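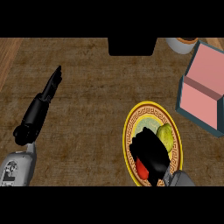 A day out at the Damholm compressor station

I had been meaning to get to one of the Damholm open days for years, and this September 2024 I finally managed it, along with my brother-in-law and a coachload of people from the villages along the pipeline. There were 26 of us in our group, and I think we asked enough questions for twice that many!

We started in the visitor room with tea and a talk from Sze-wing Chow, who looks after the day shift. She explained that the gas reaches Damholm a good deal weaker than it set out, having rubbed along the inside of the pipe for nearly 80 kilometres, and the station squeezes it back up to pressure and sends it on towards Huvholm. I have lived near that line half my life and never quite understood it, so I was very glad of her patience (and of the second biscuit).

Then it was boots, hard hats and ear defenders, and off across the gravel. The station has 3 compressors, of which 2 were running that morning, and even through the ear defenders you feel the hum of them coming up through your feet. Phones had to stay behind in lockers. We were shown the big filters, the coolers with their enormous fans, and the place where they launch the cleaning "pig" down the pipe, which pleased the children in the party no end.

The part I enjoyed most was the control room. Mr Hrnčiar, who was on the desk, let us stand behind him while he talked through a pressure change with his opposite number at Huvholm, all very calm and polite, rather like two neighbours arranging to share a hedge trimmer.

There were some sharper questions over lunch, mostly on the Sakari extension and whether the second pipe will go through the water meadows. Sze-wing said the route is still waiting on its permit and she couldn't promise anything, though the maps will be on show in the village hall in October. I shall go along and have a look. If you want to visit Damholm yourself, put your name down early and wear thick socks, as the boots they lend you come up large.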